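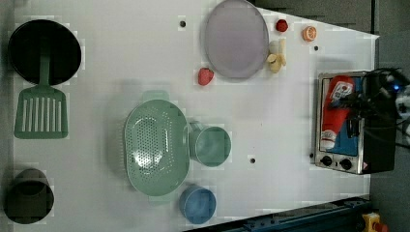 *A frying pan, cups, play food and the toy oven, all on one table.*

# Play kitchen storage: what's worth doing

I have read far too many lists on organizing a play kitchen, and most of them are trying to sell me bins. The Joltari blog had one in November with 23 steps. Step one was to buy a label maker. I don't believe a child who can't read yet gets much out of a label maker, and I doubt the adults do either after the first week.

So these are the tips I've kept, and a few I've thrown out.

**Skip the tiny compartments.** The Killitz drawer insert has a slot for every kind of food. It looks great in the store. At home it means an adult kneeling on the rug with a strawberry in each hand, looking for the fruit slot. One bin for food and one for dishes is plenty. If you want a third, make it for the things that roll.

**Let the big pieces hold the small ones.** A play colander is a perfectly good bin and you already own it. Garlic cloves, fruit slices and small berries go in the colander, the spatula goes in the frying pan, and the pan goes on top of the oven if the top is flat. People will tell you to hang the pans on hooks. I tried hooks. A three-year-old takes a pan down by pulling, and the hook comes with it.

**Don't store food in the toy oven.** Every list says to use the oven as "hidden storage." A see-through door hides nothing, for a start, and long items get wedged in at an angle. Then somebody yanks the door. Leave it empty when you put things away. 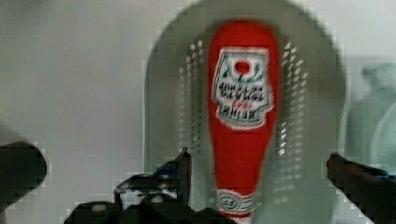
**Picture labels are only useful if the picture is plain.** The downloadable sheets from Jaden come with watercolor drawings, very pretty, and I couldn't tell the onion from the pear. If you must label, copy what the toys already do. The ketchup bottle has a small red tomato at the top of its white label, and that one spot of red says more from across the room than the lettering does. Draw a tomato with a fat marker, tape it to the bin, done. If the tape peels off and everyone still knows which bin is which, you didn't need the label.

**Washing.** Warm water, a drop of dish soap, a soft cloth. I would not put hollow pieces in the dishwasher, whatever the package says, and I wouldn't soak them either. Water gets in through the seam and stays there. Squeeze bottles are the worst for this. Wipe around the cap and dry it right away. Printed stickers get a damp cloth and no scrubbing.

Vinegar gets recommended for everything. For sticky hands on plastic, soap did the same job and the room didn't smell like pickles.

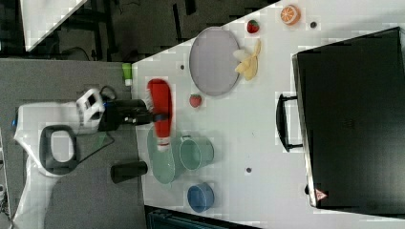 **Sort on a table and do it before you buy a single container.** Spread the whole lot out once and you'll see how little of it is large. Usually the plate and the biggest bowl decide what size bin you need, and the rest fits around them. Something like the peeled banana beside the grey plate can go into almost any box you have in the closet. Measure across the plate, add a little for fingers, and stop there. The Dhanial "family size" tub is far too deep for this, and whatever sinks to the bottom of it is gone until spring.

**Cups:** stack them only if they come apart easily. Cups with handles often jam, and a jammed stack gets banged on the floor. Side by side is fine.

**Rotating toys in and out every week:** I'm not convinced. Ours got asked for by name the minute they went into the closet.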